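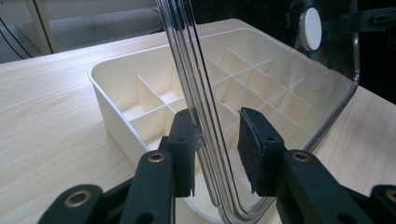
Nach 1.000 Zyklen sind die Schaumpads am Handgreifer fällig. Ich habe beim letzten Satz bis 1.340 gewartet, und das war zu lang: Der Schaum hatte sich gesetzt, glatte Deckel drehten sich beim Anheben weg. Seit Montag ist ein neuer Satz drauf.

Zum Ablauf am Greifer aus dem Projekt Fatberg. Alte Pads abziehen, nicht abschaben. Kleberreste mit Isopropanol lösen, Finger abwischen, zehn Minuten ablüften lassen. Die neuen Pads schneide ich mit dem Cutter aus Plattenware zu und drücke sie 50 Sekunden mit einer kleinen Zwinge an. Beide Pads müssen auf gleicher Höhe sitzen. Bei 3 mm Versatz steht ein dünnes Teil schon sichtbar schief zwischen den Fingern.

Danach das Gestänge. Die Messingbuchsen laufen bei mir trocken. Öl hatte ich ausprobiert, es zieht Staub und landet irgendwann auf dem Schaum. Also Buchsen auswischen, Finger einmal ganz öffnen und schließen, auf Spiel prüfen. Kippelt ein Finger seitlich, ist meistens eine Schraube lose und die Buchse noch in Ordnung. Schrauben handfest anziehen - das schwarze Kunststoffteil verzeiht wenig, ein Gewinde habe ich schon ruiniert.

Als Prüfteil nehme ich den transparenten Deckel einer Sortierbox, hochkant am Rand gegriffen. Der Rand ist gerippt und hart, die Fläche daneben groß genug, dass sich jeder Fehler beim Klemmen als Verdrehung zeigt. Geprüft wird über der offenen Box mit den vielen kleinen Fächern: greifen, senkrecht halten, langsam absenken, ablegen. Dreht der Deckel zwischen den Pads, kommt der Greifer zurück auf die Werkbank.

Offen ist noch die Frage nach dem Schaum. Der von Stindance ist feinporig und hält gut, wird aber an den Kanten schnell rund. Von Taipe liegt eine festere Platte hier, die ich als Nächstes aufklebe - gleicher Zuschnitt, gleicher Kleber. Die Zyklen zähle ich wieder ab null, gewechselt wird diesmal bei 1.000.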